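How to Wash a Plush Blanket Without Ruining It

Last updated: November
Filed under: Laundry & Linens, Cold Weather

A plush blanket leaves the store feeling like a rabbit and, after one careless trip through a hot dryer, comes out feeling like the inside of a cheap slipper. Polyester pile melts a little at temperatures your towels enjoy. You can't un-melt it. I have tried, with a hairbrush, on a Monday, and would like the evening back.

What you need

A washer big enough that the blanket fills it no more than halfway. Liquid detergent, the plain kind. White vinegar. A soft brush. Skip the fabric softener, whatever your mother says. It coats the fibers and they lie down and stay down.

Before washing

Read the tag. If it says dry clean only, stop here and go argue with the tag. Otherwise take the blanket outside and shake it hard, standing upwind. Dab any stains with cool water and a drop of detergent and leave them for 15 minutes. Don't scrub. Scrubbed pile goes bald in a neat little circle that you will look at forever.

If the blanket is pale with a dark print, test the color first. Press a damp white cloth on the darkest part and hold it there for a minute. Color on the cloth means a cold wash, by itself, with no company from the rest of the hamper.

Washing

Cold water, gentle cycle, slow spin. Use half the detergent you think you need, then consider using less. Leftover soap is what makes plush feel sticky, and it takes two extra rinses to get out. Put half a cup of vinegar in the final rinse. The smell goes away as it dries.

Wash it alone or with something equally soft. Jeans have zippers, and towels shed. My neighbor Remzi once washed his with a bath mat and now owns one item that is both.

Drying

Hang it over two lines, or two chair backs, so the weight is shared. If you must use the dryer, pick the no-heat setting and plan to be around. Take it out every 20 minutes, shake it, turn it over, put it back. It will be slow. Brush the pile in one direction while it's slightly damp, then leave it alone.

How often

Twice a season is fine for a blanket on a bed. More if a dog is involved. What wears them out faster than washing is being used as a closet, so hang your clothes up now and then. I say this as a person with a chair for that purpose, and the chair is full.

289 shares | 17 comments
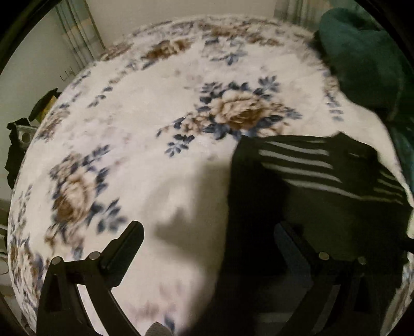
Brown roses, navy leaves, and some striped laundry on top.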